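Zultgate pits two hand-held grippers against a basket of washing

November 30, 2023

The robot that folds your laundry has been five years away for longer than five years, but a small Cheetham firm has at least worked out which fingers it would like the thing to have.

Zultgate, which builds control software for household robot arms, has published the results of a trial comparing two hand-held grippers. Both are worked by a person, who squeezes the tool and goes about the chores while a camera on it records the lot. The recordings are then used to teach an arm to do the same job, ideally with less sighing.

The first gripper, the Tatus, has stiff fingers with flat pads. The second, the Viditz, has softer fingers that bend around whatever they close on. Testers took both home in June and spent 17 days picking up, turning over and putting down clothes, mostly on beds, that being where clean clothes tend to end up in most households anyway.

On shirts and tea towels there was little in it. The Tatus managed a clean pick on 82 per cent of tries, with the Viditz a short way behind. Knitwear was another matter. The softer fingers slid over ribbing and came up with nothing, or came up with the blanket as well.
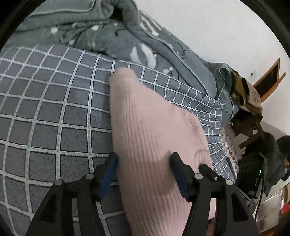
The firm's report puts much of the gap down to the pads. A flat pad can pinch a single layer of cloth against the bed and keep hold of it, it says, while a bendy finger tends to gather a handful and hope. The Viditz did better with rolled-up towels and one stubborn beanie.

Camera choice drew more complaints than either gripper. A wide fisheye lens catches both fingertips and most of the room, which is handy for the software and less so for anyone who hasn't tidied up. Testers asked for 29 recordings to be deleted on those grounds.

Zultgate says it will go ahead with the stiff fingers and a slightly grippier pad, and plans to have an arm trying the same jobs within six months. Fitted sheets are not on the list.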